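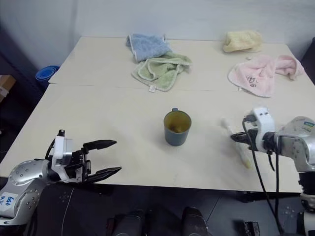 Towels on a light-colored table.

Section 7. Closing the Poll Book

Complete these steps after the last voter in line at closing time has voted.

1. Select End of Day on the Losum poll book and enter both officer codes.

2. Compare the check-in total with the ballot count. Record any difference on the Brikthorpe County reconciliation form.

3. Print 2 copies of the closing report. Both officers sign each copy.

4. Seal the poll book in its transport case and write the seal number on the form.

Caution: Do not turn off the poll book while the report is printing.

Note: If the totals differ – even by a single voter – call the elections office before sealing the case.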